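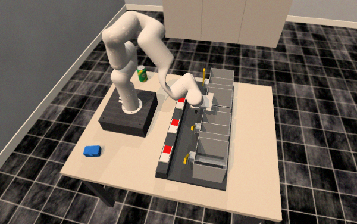 Peadar Rafferty wrote in after my February review to say that a score from a simulator tells you how good the simulator is, and he would like to see fewer of them on this site. I take the point. Paria is a benchmark kit that lives almost entirely in simulation, so his complaint is a fair place to start.

Paria is meant for people who train robot policies and want to compare them before booking time on a real arm. You get a conveyor sorting station with bins, a white jointed arm on a pedestal, a set of task definitions, and scripts that run a policy and log the results. The method behind it is simple. Each policy is run many times with small changes to starting positions, lighting and camera angle, and the kit reports how the success rate moves as each change gets larger. Most benchmarks I have used give one number at the end. Paria gives a curve for each kind of change.

I used it for 12 days on a desktop with one graphics card. Installation took most of a morning. The instructions assume an older driver than the one I had, and the error message did not mention drivers. After that it ran without a crash. A full pass of 3,913 episodes finished overnight.

I tested two policies. The first was the small baseline that ships with the kit. The second was one I trained from the Zasolau demonstrations, which I already had on disk. With no changes applied, they scored within a point of each other. Once the camera angle began to shift, the baseline dropped to 46 percent and mine held up much better. Lighting changes made little difference to either one. I would have missed the gap completely with a single score.

The weak part is contact. Objects that touch the side of a bin sometimes slide along it in a way I don't believe, and a few grasps that counted as successes looked doubtful on replay. You can tighten the success check in the settings file – I did, and both scores fell by 4 points. The stricter check should be the default.

Ruben Geerts ran the same two policies on a real station at Adico and sent me his results. The order matched mine. The rates were lower across the board, and his drop from camera shift came earlier. That partly supports Peadar. I would trust Paria to rank two policies and would not quote its percentages to a customer.

The documentation is short but accurate. Adding your own object takes a mesh and a mass value. Adding your own arm is harder, and I gave up after an afternoon.

Worth installing if you compare policies often. If you only have one policy and a real arm next to you, use the arm.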